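사무실 바닥 카펫에서 의자 바퀴가 잘 안 굴러요
게시판: 사무가구 / 댓글 5

goler_302
회의실 302호를 작업실로 쓰고 있습니다. 바닥은 회색 줄무늬 카펫이고 가운데에 밝은색 나무 테이블을 놓았습니다. 의자는 Jarel 중고인데 앉은 채로 움직이면 바퀴가 걸립니다. 바퀴만 바꾸면 될지, 바닥 매트를 깔아야 할지 의견 부탁드립니다.

느린나사
매트부터 까세요. 저는 Ditance 매트를 2년째 쓰는데 바퀴는 그대로 두고도 잘 굴러갑니다.

kruger60
매트는 반대입니다. 테이블 밑까지 깔면 가장자리에 발이 걸려요. 60mm 바퀴로 바꾸는 쪽이 낫습니다. 주문 전에 좌판 밑 레버도 만져 보세요. 틸트가 풀려 있으면 몸이 뒤로 쏠려서 바퀴 탓으로 착각하기 쉽습니다.

느린나사
발이 걸리는 건 얇은 매트를 안 써 보셔서 그래요. 바퀴를 키우면 의자가 높아져서 테이블 높이랑 안 맞습니다. 저는 그래서 되팔았습니다.

kruger60
좌판을 그만큼 내리면 됩니다. 이미 제일 낮게 쓰는 분이면 안 맞겠네요. goler_302님, 테이블 쪽 바닥이랑 좌판 밑을 볼 수 있을까요?

goler_302
좌판은 중간 높이라 내릴 여유가 있습니다. 테이블 높이는 안 바꾸려고 합니다. 사진 올립니다. 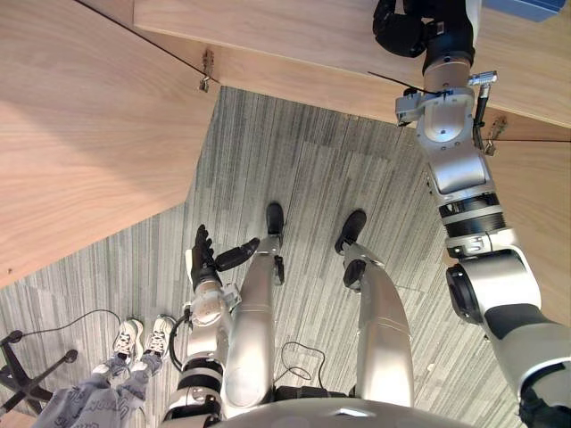
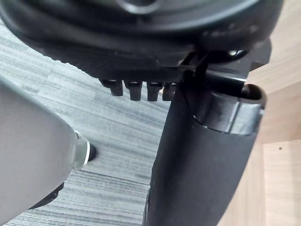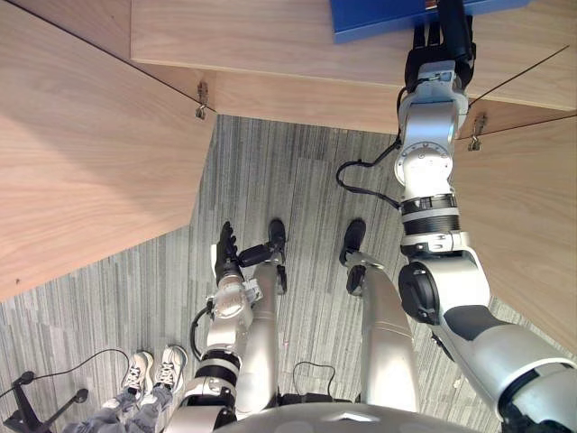
사진 출처: goler_302 직접 촬영

두 번째가 좌판 밑입니다. 검은 플라스틱이고 가운데쯤에 네모난 탭이 나란히 내려와 있는데, 오른쪽으로 뻗은 얇은 검은색 부품이 말씀하신 레버인지 모르겠습니다. 매트를 깔게 되면 테이블 밑까지 들어가는 크기로 알아보고, 바퀴는 축 굵기를 재서 다시 적겠습니다. 오후 7시 이후에 답글 확인합니다.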